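検索 マニュアル内を検索 キーワードを入力
2021年11月16日 Greko ユーザーサポート編集班
カテゴリ:セットアップガイド > 家事タスク > 片づけ(試験提供)

第4章 はじめての「片づけ」タスク

本章では、アームユニット Greko に台の上の物を片づけさせるまでの手順を説明します。先に申し上げておくと、人間がやれば鼻歌の途中で終わる作業です。お急ぎの方は、ご自身の手をお使いください。

4.1 始める前に

用意するもの
・Greko 本体(ファームウェアは10月版以降)
・制御ソフト Catico
・固定台 Peltonen(別売)
・片づけたい物
・時間の余裕

注意:本機能は洗濯物、食器、生きものに対応していません。洗濯物については毎年「来年対応予定」とご案内しており、今年もその予定に変更はありません。

4.2 設置

1. Peltonen を水平な床に置き、四隅のねじを締めます。がたつく場合は付属のゴム脚で調整してください。雑誌を挟まないこと。
2. Greko を固定台に載せ、ロックレバーを「カチッ」と鳴るまで倒します。鳴らない場合は鳴るまで倒し直します。
3. 電源ケーブルを接続します。起動音が2回鳴れば正常です。3回以上鳴る場合は、7章「起動音が多い」を参照してください。
4. 持ち上げる物の重さを確認します。上限は500グラムです。中身の入ったマグカップは、重さ以外の理由でもおやめください。

4.3 作業範囲の登録

1. Catico を開き、「新規の部屋」を選びます。
2. 手先をゆっくり動かし、作業面の四隅を順に登録します。最大到達距離は900ミリです。届かない隅は、届いたことにせず、台のほうを寄せてください。
3. 「床」と「作業面」の境界を画面で確認します。ずれているときは「境界を修正」を押し、手で引き直します。自動修正ボタンもありますが、現行版では押すと元のずれに戻ります。
4. 部屋の照明を変えたら、手順2からやり直します。夕方に始めた登録は、たいてい夜にもう一度行うことになります。

注意:動作中は作業範囲に手を入れないでください。見かねて手伝うのも禁止です。お気持ちはわかります。

4.4 シミュレーションでの試し運転

実機を動かす前に、付属の練習環境 Urness で同じ手順を試します。こちらでは何を落としても割れません。当社の開発室で最も人気のある部屋です。

1. Catico の画面右上で「Urness に接続」を選びます。
2. 練習メニューから「平たい物」を読み込みます。
3. 手先カメラの表示に切り替え、指を全開にします。
4. 目標物を指定し、「接近のみ」を実行します。いきなり「つかむ」を選ばないこと。
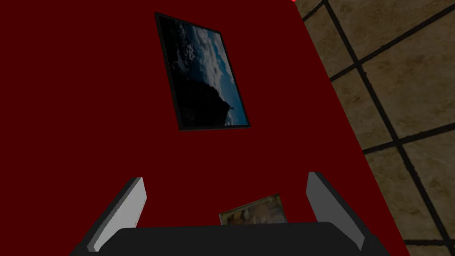

平たい物は、家事ロボットにとって今もなかなかの難物です。箱やボールなら左右から挟めば済みますが、紙や写真は台に貼りついたような顔をして、指の入る隙間をくれません。人間は爪を使って端を浮かせます。Greko に爪はありません。目標物は名前で選ばず、必ず画面上で指定してください。赤い面に置かれた黒縁の雲の写真と、開いた指の間に見える小さなカードのように、似たような四角が2枚あると、「写真を取って」という指示では候補が絞れないのです。カードの下側のように手先の基部に隠れる部分があるときは、いったん手先を引いて全体を映し、それから輪郭を登録します。

5. 接近の軌道に問題がなければ「つかむ」を実行します。
6. 失敗した場合は「再試行」を押します。連続して失敗する場合は、目標物の向きに合わせて手首の角度を変えてください。
7. 成功した場合も、もう一度実行してください。一度目の成功は参考記録として扱います。

4.5 実機への切り替え

練習で安定してつかめるようになったら、「Urness を切断」を選び、実機で手順4.4の3以降を行います。成績は下がります。故障ではありませんので、この件でのお問い合わせはご遠慮ください。

メモ:現時点で Greko に任せられるのは、登録済みの物を、登録済みの面から、登録済みの箱へ移す作業です。何をどこにしまうかは、引き続きご家庭内でお話し合いください。

異音、焦げたにおい、または同じ物を持ち上げては戻す動作が続くときは、非常停止ボタンを押し、電源を抜いてから7章をご覧ください。

タグ:片づけ/平たい物/手先カメラ/よくある失敗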